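Working rules for the Flokasow folding set. Read before you record anything. Last edit 13 Sep 2019, Renzo Rizzi. Marietjie Khumalo checks the episodes, so argue with her, not me.

## What's in it

- 157 episodes, two-arm, clothes on a tabletop
- 156 usable. Episode 9 has a broken joint log, keep it but dont train on it
- recorded at Dodholm, tidied up at Usby

## Before you start

- E-stop within reach of the operator. Not on the shelf. Within reach.
- Both arms homed, cables checked by hand for free loop at the gripper. If one snags, stop and re-route.
- Hands off the table once the arms are live. Garment needs moving? Pause first, then reach in.
- Two people in the room, always.

## Table rules

Only one garment is the target. Others can stay on the table but keep them to the sides, and leave bare wood in front so the arms have somewhere to work. Write the target in the episode note by color and type: "light blue T-shirt", "khaki pants". Not "shirt 2".

Don't smooth the target out first. Rumpled is fine, creases are fine, sideways is fine. Prints are fine too, but log any readable text, even if a fold hides part of it. 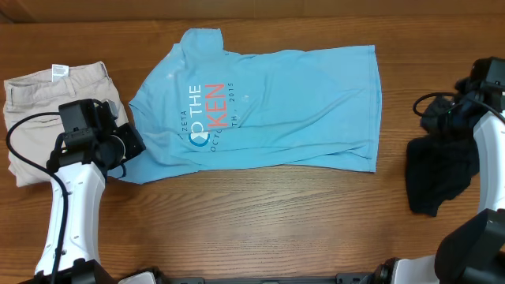

## Grippers

- Approach sleeves slow, half speed max near cloth
- No pulling agianst a garment the other arm is holding unless the task says so
- Cloth caught under a gripper: lift, dont drag. Note it.

## Labels

`ok`, `retry`, `fail`. A retry that ends well is still `retry`. Don't delete fails, Mahlangu needs them for the grasp checker.

## To do

- speed limits per joint, still in Renzo's notebook
- second camera, maybe October
- license file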